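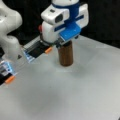 Unit 4 handout: Budgeting for a two-arm cell
Revised 2026-05-26

The purchase price of an arm is the figure most students put in the first row of the sheet, and many stop there. For a small bench cell the end effector, its spare parts and the table can together take a large share of the total. Count the wear items separately. Fingers with clear plastic housings, black pads and orange tips, for instance, have three lines in the parts list: housing, pad, tip. A bracket mounted under a gripper housing is a fourth, and it is often quoted as a custom part with its own lead time.

Worked figures

The Ercombe quote used in class lists finger sets at $40 each, minimum order 8. The Stillance quote has no minimum but adds shipping per order. Assume one finger set lasts around 2,000 cycles under light handling. Do not carry that value over to abrasive or heavy parts – ask the supplier for test data.

Finger sets, first order: 8 x $40 = $320
Cycles covered by first order: 8 x 2,000 = 16,000
Finger cost per cycle: $0.02

Shared or separate tooling

Two arms at one table do not need the same gripper. Matching grippers cut the spares shelf in half. Different grippers allow one arm to hold while the other does finer work, but each type needs its own spares line and its own mounting drawing. State which option you chose before you price anything.

Lead time

Sokol gives 22 working days on brackets. Enter this on the schedule as a fixed delay, starting on the day the purchase order is approved. The Fluvness project plan from April started it on the day of the quote, and the install date was wrong as a result.

For next session

Bring a one-page budget with separate rows for arms, grippers, wear items, brackets, table and installation. Show unit price, quantity and supplier on each row. Mark any price without a written quote as an estimate. Training hours go on a second sheet.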